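Speaker notes - bottle sorting at small venues
5/31/24

Slide 1. Title only. Say good morning, thank Laleo for the use of the hall. Mention that handouts are at the back and that questions can wait till the end.

Slide 2. Where this started. The Grimshaw rooms hired out for parties and playgroups, mostly on weekends. Every booking left drink bottles behind and they all went in the general waste. Last December we started keeping them apart. By the end of the first count we had 3447 bottles, nearly all of them single-serve water.

Pause here. People usually want to write that number down.

Slide 3. What we tried first. A wheelie bin outside the back door, with a sign. It didn't get used much. Guests won't walk out to the car park in the rain for one bottle, and neither would I. We moved to small bins indoors, on or next to the tables, and the count went up by 900 over the next stretch of bookings. Same rooms, same sort of crowd.

Slide 4. Leave this one up for a bit.
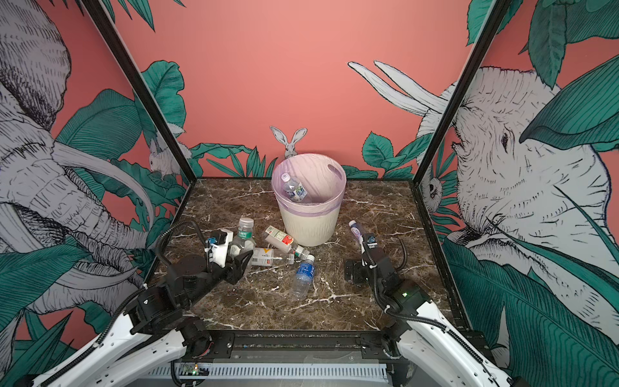 Bin choice matters more than the sign does. We went through 2 models before settling on a type. What you want is light, round, open at the top and easy to wipe out. Ribbed sides are fine but they do collect dust, so run a cloth down them at pack-up. Fold the bag well over the rim, like the lavender one on the slide, or it slides down under the first few bottles. A see-through liner also lets whoever is on pack-up check for food scraps without digging. Most of those bottles still have their caps on, and that brings me to the next point.

Slide 5. Caps. Ask your own depot, they differ. Cliltitz wants them off and in a separate tub. Drarnmont takes them on. We got a whole load sent back early on by not asking, so ring first. Labels can stay on at both places.

Slide 6. Pack-up routine. Read it out slowly:
Bottles onto one table.
Tip out what's left in them, in the sink and not the garden bed.
Caps off if your depot wants that.
Into the bin, bag tied, bag out to the shed.
Wipe the table.

It takes 5 minutes for a normal booking. Longer after a kids' party - sticky tables, mostly.

Slide 7. Costs. Bins, liners, one tub for caps. Liners are the only thing we keep buying. Don't go into prices, they're on the handout.

Slide 8. What we'd change. Put the bins out before guests arrive. Keep spare liners in the bottom of the bin, under the one in use. Stop using the colour-coded lids, they got lost.

If short on time, skip slide 7 and go to questions.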